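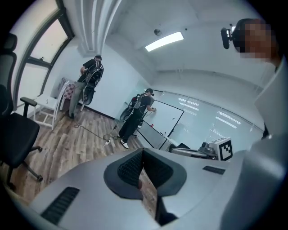 1 July 2021

Rain gauge read at 0700: 24 mm. That is the highest single reading since April. The Trakura logger recorded 21 for the same period, so the tipping bucket is under-reading again in heavy rain. Cleaned the funnel, found one dead beetle and some grit, reset the counter. Will compare over the next few wet nights before touching the calibration screw.

Cellar humidity 63 percent at the north wall. The dehumidifier ran all night and the tank was full by breakfast. Emptied it and moved the hose so it drains to the sink. The hose has a sag in the middle that holds water - needs a clip.

Spent the rest of the morning on the barometer comparison. The old Lellberg aneroid reads 2 hPa low against the digital unit at 1024 and nearly 4 low at the bottom of the range. A fixed offset will not correct that. Plotted the April readings and the slope is the same, so the error is in the linkage and has been there a while. Wrote the correction table on a card and taped it inside the case. Opening the movement can wait for winter.

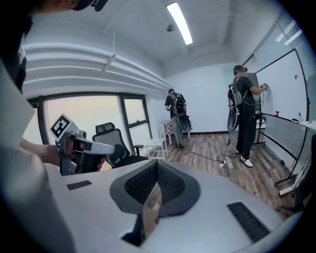

Afternoon: log transcription. Finished the last of the Malinowski notebooks, 100 pages, all pencil. The cloud cover column switches from tenths to eighths partway through with no note. I found the change by looking for the first nine, then working forward to where they stop. Converted everything to eighths and kept the original figure in a second column. Two pages have wind directions but no speeds. Left those blank.

The Clekitz order has not come. It was supposed to be the replacement wick for the wet bulb and a bag of spare O-rings. The present wick is stiff with lime and the wet bulb is reading high, so today's dew point is marked doubtful. Boiled it in distilled water for ten minutes and put it back. Slightly better at the evening reading.

1900: wind southwest, light. Pressure rising slowly. Cloud six eighths, mostly stratocumulus. No rain since the morning reading. Batteries in the outdoor sensor at 2.7 V - change them tomorrow.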